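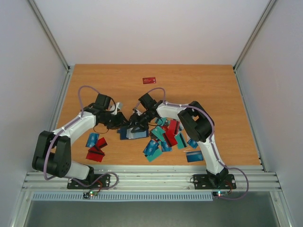
Kekana: a report on our group exhibition project
Submitted 2018-10-30
Group: Araceli Bermúdez, Leobardo Xolalpa, Grigoris Sfakianakis

The module asked us to put on a show of religious folk painting and write up what we learned. We chose votive panels, the small pictures people commission to thank a saint for surviving a fall or a fever. Grigoris had wanted icons. He was outvoted and has mentioned it since.

1. The works
We borrowed 13 panels from Higinio Becerra, who collects them and keeps them in his hallway. Most are on tin. In 5 of them the saint is larger than the house, which our tutor calls hierarchical scale and Leobardo calls running out of room.

2. The hang
Our first plan was chronological. Only three panels carry a year, so it was a short chronology. We regrouped them by disaster — animals, illness, roads — and the room made sense at once. One panel, showing a man in bed and a bull at the window, went under animals after a long discussion.

3. Labels
Araceli translated the inscriptions and kept the spelling mistakes where she could. We think this was right. The marker of our draft thought they were ours.

4. What we would change
The lighting was too strong for tin, and visitors mostly saw themselves. Seven of them left comments, two about the heating. We would also write the wall text earlier than the night before, and shorter. Grigoris would show icons.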